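The Pink Bag Problem
Every fall we are told to buy a better one. A skeptic looks at the seams.

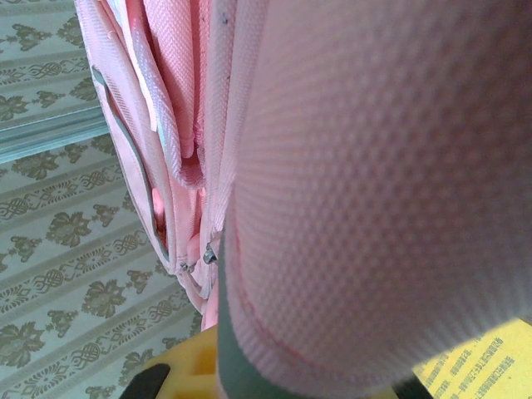

4 min read

Mawar Yeoh repaired bags for a living before she started writing about them, and she has never got over it. Hand her something new and she turns it inside out before she looks at the color. I spent an afternoon at her workbench with a pile of padded bags, most of them pink, hoping to learn whether the expensive ones deserve the money. I came away less sure than the catalogs are.

The current fashion is for texture. Smooth nylon is out, and small raised dots are in, set in a grid like a waffle. Makers like to call this "engineered." Cludon, whose bags start at $507, says in its brochure that the surface "breathes." I asked Yeoh what it breathes.

"Crumbs," she said.

She has a point about pale fabric in general. Light pink shows every speck, and a raised pattern gives you a lot of little valleys to clean between. A damp cloth slides over the top of the bumps. A soft toothbrush does better, if you have the patience, and I don't know many people who brush their bags.

The trim is another matter. A gray-green binding around the edge of a pink panel looks like a designer's whim, and I was ready to make fun of it. Yeoh wouldn't let me. Corners take the beating on any bag, she said, and a darker edge hides the scuffs for a few years. What she checks is the line of stitching just inside it. If the stitches keep an even distance around the curve, somebody took care. If they wander at the corner, put it back on the shelf.

Then there is the business of two fabrics on one bag, a dotted panel beside something shinier with a diagonal weave. Shops present this as richness. It may be. It also means two materials that can fade at different speeds, and I have yet to see a hangtag that mentions that. Jirnlow sells a two-fabric model for $851 and offers a ten-page booklet on the inspiration behind it. Washing instructions get one line, and the line says to consult a professional.

Zippers are where my doubts got bigger. Paired pulls are useful, I'll grant that. You can park them anywhere and open the bag from either side. But the pulls themselves are often small metal tabs that disappear into the folds the moment the bag goes slack, and then you are standing at a bus stop feeling around for them. Yeoh ties a loop of cord through hers. The cord costs next to nothing and nobody sells it as an innovation.

Prendach's top bag is $1299. We compared it with a secondhand one Yeoh had restitched last November, and I could find one real difference, a stiffer back. Yeoh found three more and thought two of them were worse. She did like the strap padding.

"People want me to say it's all a scam," she said. "It isn't. Some of it is just bad value."

Wei, a small workshop she trusts more than most, makes nearly 2000 bags a year and will replace a zipper for as long as you own the bag. You pay the postage. There is a wait, and they don't make anything in pink.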